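Slide 3: The humble bin
Morning, all. Thierry asked for six minutes on storage, so blame him.
We own 1000 bins at Sondthorpe and I have apologised to most of them. Pause for laugh. If none, carry on.
Point to make: sloping walls bring the bits back to the middle. Square corners keep them for ever. Ask Etenesh about her washers.

Slide 4: Scuffs are fine
Grey metal, three red bars, a floor that has seen life. Let them look. Don't read the slide out.

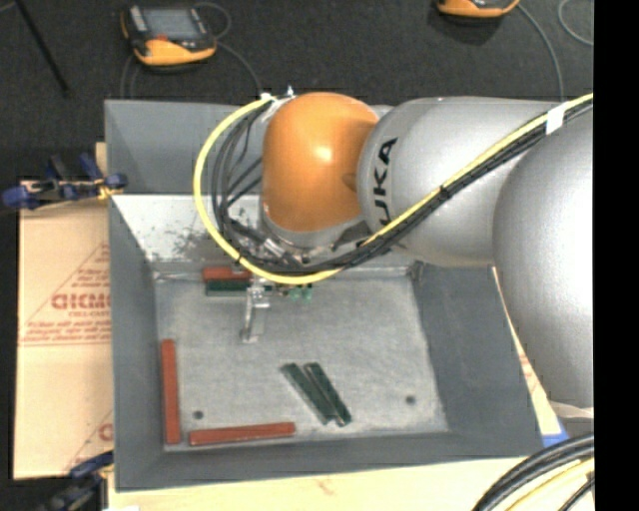 Slide 5: Labels
Zewditu's rule: if you need a torch to read it, write it again. Then questions, then tea.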